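Section 4: Setting Up the Drudetex Condenser Dryer

Read this section before you plug the dryer in. You will need a level, the wrench from the accessory bag, and a second person for the lifting steps. If your model came with the Kenurness stacking kit, complete this section first and then go to Section 5.

4.1 Choosing a location

The dryer does not vent to the outside, so it can stand in a laundry room, a bathroom, a hallway closet, or the corner of a bedroom. The room must have a door or window that can be opened. Leave a gap of 83 mm behind the cabinet for the drain hose, and keep the front grille clear at all times.

Do not install the dryer:
- on deep carpet
- in a room that may drop below freezing
- behind a locking door, a sliding door, or a door hinged on the opposite side from the dryer door

CAUTION: The dryer is heavy. Do not lift it by the door, the top panel, or the control knob.

4.2 Leveling

1. Move the dryer to within reach of the outlet. Slide it on the cardboard sheet from the carton to protect the floor.
2. Place the level on the top panel, first side to side and then front to back.
3. Turn the feet with the wrench. Clockwise raises the corner, counterclockwise lowers it.
4. Press down on opposite corners. If the cabinet rocks, adjust again.
5. Tighten the lock nut on each foot against the cabinet.

Note: Check the level again after the first month. New floors and stacking kits both tend to settle a little.

4.3 Before the first load

1. Open the door and remove the foam block and the bag of documents from the drum.
2. Wipe the drum with a damp cloth. There may be a light film left over from manufacturing.
3. Pull out the lint filter, check that both halves are seated, and push it back until it clicks.
4. Slide the water tank all the way in. The dryer will not start if the tank is even slightly forward.
5. Leave the dryer upright and unplugged for two hours if it was tipped during delivery.
6. Plug it in. The display shows two bars and then goes blank. Turn the knob to any cycle to wake it.
7. Run the Rinse Air cycle with the drum empty. A slight smell of warm plastic is normal the first time.
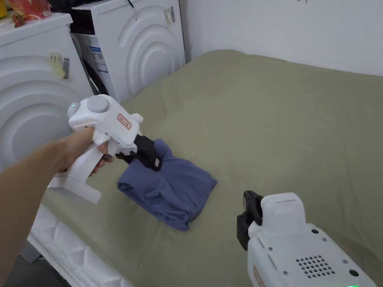

4.4 Sorting and loading

Sort by thickness before you sort by color. Thin cotton finishes long before towels or jeans, and a mixed load will leave one or the other wrong. Close zippers, tie loose cords, and turn pockets out.

Put items in one at a time and shake each one open as it goes in. Sheets and duvet covers should be dried on their own. Small things find their way inside a duvet cover and come out damp, so button the cover before loading.

Fill the drum no more than two-thirds full for cottons and no more than half full for synthetics. A single small item may not touch the moisture sensor often enough for the automatic cycles. Use Timed Dry for those, or add a couple of dry towels. 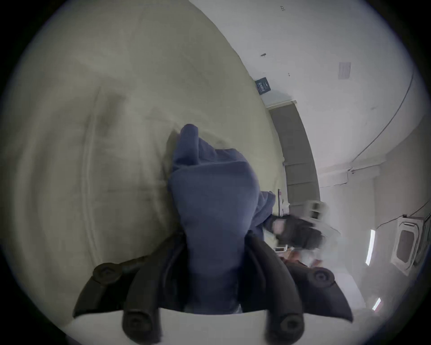

Anything that has been spun at low speed should go through another spin before drying. It shortens the cycle and keeps the tank from filling halfway through a load. Wool and silk should be dried flat unless the care label says otherwise.

WARNING: Do not dry items that have been in contact with cooking oil, gasoline, wax, or paint remover. Do not dry foam rubber.

4.5 Connecting the drain hose (optional)

The dryer collects water in the tank as supplied. If there is a sink or standpipe nearby, you can fit the drain hose and stop emptying the tank by hand.

1. Unplug the dryer.
2. Pull the short tank hose off the rear connector. A few drops may come out.
3. Push the drain hose onto the same connector and close the clip.
4. Hang the other end over the sink using the plastic hook. The hook must be no higher than the top of the cabinet.
5. Plug the dryer in and set option 3 in the menu to Hose.

Leave the tank in place even when the hose is fitted — the tank switch must stay closed.

4.6 Messages during set-up

E 138: Tank not seated or full. Empty it and push it home.
E 300: Lint filter missing or upside down.
E 987: Dryer tipped recently. Unplug it and wait two hours.

If a message comes back after the dryer has been unplugged and restarted, write down the serial number from inside the door rim and contact Planilard Service.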